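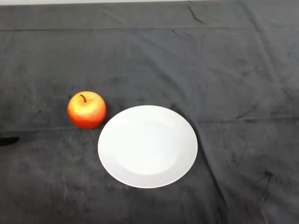
深灰色桌布上的一只红苹果。

各位街坊、各位朋友：

写这封信之前，我把去年的口述稿又翻了一遍，翻着翻着就过了半夜。所以如果下面有些地方说得啰嗦，请大家多包涵，我这个人一讲到果园就收不住。

我们在找人，找那些记得奥斯维尔（Osville）老果园的人，也找愿意坐下来听他们讲的人。这个项目叫“特鲁伦伍德果园口述史”，特鲁伦伍德（Trullenwood）就是镇北那一片坡地，从前整面山坡都是苹果树，现在大半已经是住宅和停车场，只剩靠近水渠的几排老树还在结果。去年我们录了第一批访谈，整理出来的文字稿一共2,351页，听上去很多，可是读下来总觉得缺着好几大块：缺女工的声音，缺包装房的声音，尤其缺说中文的声音。早年在特鲁伦伍德摘果、剪枝、开小卖部、给工人做饭的华人家庭不少，我们手里的中文访谈却少得可怜。这封信用中文写，也是为了这个缘故。

## 我们想请谁来讲

您不必是“老前辈”，也不必在果园里干过几十年。只要您自己、父母或者祖父母跟特鲁伦伍德有过一点牵连，我们都很想听您说说。比方说：

- 在果园摘过果、疏过花、剪过枝，哪怕只做过一季暑假工
- 在包装房里分拣、包纸、钉箱、过秤
- 开车往默里克（Merrick）火车站送过果
- 在工棚做过饭，或者小时候在工棚里吃过饭
- 家里有自己的苹果做法，酿醋的，晒果干的，炖汤的，蒸了给小孩止咳的
- 搬来得晚，没赶上果园兴旺的时候，可是记得推土机进场那阵子的情形

常有人在电话里跟我说：“我没什么好讲的，都是小事。”我最喜欢的恰恰是小事。去年有位阿姨一开始也这么说，后来讲起她母亲用旧报纸包苹果过冬，放在床底下，一屋子都是果子的甜味，到了正月里拿出来，皮有些皱了，反倒更甜。她讲了将近两个钟头，中间我们把茶续了四回，录音里全是倒水的声音，整理稿子的同事抱怨了我一个星期。

粤语、台山话、闽南话、普通话都可以讲，中间夹几句英文也没关系，您平时在家怎么说话，就怎么说。有些词我们要是听不懂，会请您解释，您别嫌烦。去年光是“工棚”这一个意思，大家就有五种叫法，我们都原样记下来了。

## 访谈是怎么进行的

一般是先通一次电话，聊上十来分钟，彼此认识一下，也看看您哪天方便。正式的访谈大多安排一次，每次一个半钟头上下，累了就停，停了改天再来也行。地点您来挑，可以到我们在默里克路的活动室，也可以由我们上门。活动室在一楼，门口没有台阶，洗手间宽敞，轮椅可以进出。您想带着女儿、孙子、老同事一起来，非常欢迎，两个老伙计凑在一起，常常能互相勾出许多事情来。

家里如果有老照片、工资单、果箱上的贴纸、剪枝的剪刀、记账的小本子，也请带来给我们看看。我们当场翻拍，当场归还，东西不会离开您的视线。果箱贴纸我们特别想看，尤其是“伯纳雷克斯”（Bernarex）牌子的那一种，听好几位老人家提起过，有的说是绿底，有的说是蓝底，争了一年也没争出结果来，到现在我们一张实物都没有见到。

录完以后，我们会把文字稿打印成大字寄给您过目。哪一段不想公开，用笔划掉就好，不必说明理由。您想用化名也可以。在您签字同意之前，录音和文字都不会放进馆藏，您什么时候想退出，打个电话来就行。

每位受访者我们会送上100元的超市礼券，来回车费另外报销。我知道这点钱跟大家的时间比起来算不得什么，只当是请您喝几次茶。

## 我们还想请谁来听

除了讲的人，我们也在招访谈员和文字整理员，两样都是兼职，时间很灵活。

**中文访谈员（两位）**

要能流利地讲粤语或台山话，普通话够日常交流就行，英文能读能写电子邮件。有没有做过口述史都不要紧，我们会花两个周末来培训，从怎么开录音机、怎么摆话筒，到对方沉默的时候怎么忍住不开口，都会慢慢练。最后这一条最难，我自己练了好几年，现在还是会犯。

我们看重的是耐心和好奇心。您要能听一个人把同一件事讲三遍，还留意得到第三遍里多出来的那一句。有时候对方讲着讲着会难过，您不必急着安慰，陪着坐一会儿就很好。会骑车或者开车的话更方便，特鲁伦伍德那边的巴士一个钟头才一班，星期日还要更少。

每完成一次访谈，包括事前通话和事后写一页纸的访谈笔记，酬劳按次计算，具体数目在面谈时详谈，培训的两个周末同样付酬，中午管饭。

**文字整理员（一位）**

在家工作，把录音逐字打成中文稿。需要听得懂至少一种广东方言，打字不必飞快，但求仔细。语气词请保留，停顿请标出来，笑声也请写上“（笑）”。我们不希望稿子被修得太漂亮，老人家说“那个时候啊，那个时候”，就请照样打“那个时候啊，那个时候”。拿不准的地名和人名，留个记号，我们每两个星期有一次线上碰头会，大家一起来猜，猜对的时候是很高兴的。

在读学生可以申请，退休的朋友可以申请，在家带孩子、只有晚上才腾得出手的朋友也可以申请。去年有一位整理员专门在凌晨四点喂完奶之后工作，稿子交得比谁都准时。

## 这些访谈以后会去哪里

经您同意的录音和文稿，会存放在奥斯维尔镇图书馆的地方史角落，任何人都可以去听去读。我们还打算从里面挑选一部分，编一本中英对照的小书，初印1,000册，受访的每一家都送，剩下的分给学校和图书馆。书里会留一章专讲吃的，苹果醋、苹果干、苹果猪骨汤，谁家的方子就写谁家的名字。关于汤里到底放不放南北杏，我们不打算下定论，两种都印。

秋天果子熟的时候，我们还想在水渠边那几排老树底下办一次聚会，请大家来听几段录音，走一走，认一认树。日子定下来会另外通知，报过名的朋友都会收到。

## 怎么报名

想来讲故事的朋友，最省事的办法是到镇图书馆前台，说一声找“果园口述史”，留下名字和电话，我们会打给您。前台备有中文的登记卡，一面就写完了。不方便出门的，请家里人代填也可以，写明您习惯讲哪种话、白天还是晚上接电话比较好。

想应征访谈员或文字整理员的朋友，请交一份简单的自我介绍，中文或英文都行，一页纸就够，写写您是谁、会讲哪些话、每星期大概能抽出多少时间。另外请附上一小段文字，写一位您认识的长辈跟您讲过的一件事，长短随意。我们不看文笔，就是想知道您平时听到些什么。装在信封里交到图书馆前台，信封上写“阿陶华收”就可以了。

两种报名都是随到随办，不设截止日期。访谈员的第一期培训，人齐了就开班，没赶上的排到下一期。

最后还有一件事要拜托大家。很多最该讲的人不上网，也不看布告栏。您要是认识这样的长辈，请把这封信打印出来带给他们，或者吃饭的时候念几段。念到果箱贴纸那里请念慢一点，说不定谁家抽屉里就压着一张呢！

阿陶华·鲁阿怀（Ataahua Ruawai）
特鲁伦伍德果园口述史项目
2023年2月24日

附：活动室冬天暖气有点慢，来的时候请多穿一件。茶和饼干我们备着，您喝惯了自家茶叶的，带来我们给您泡。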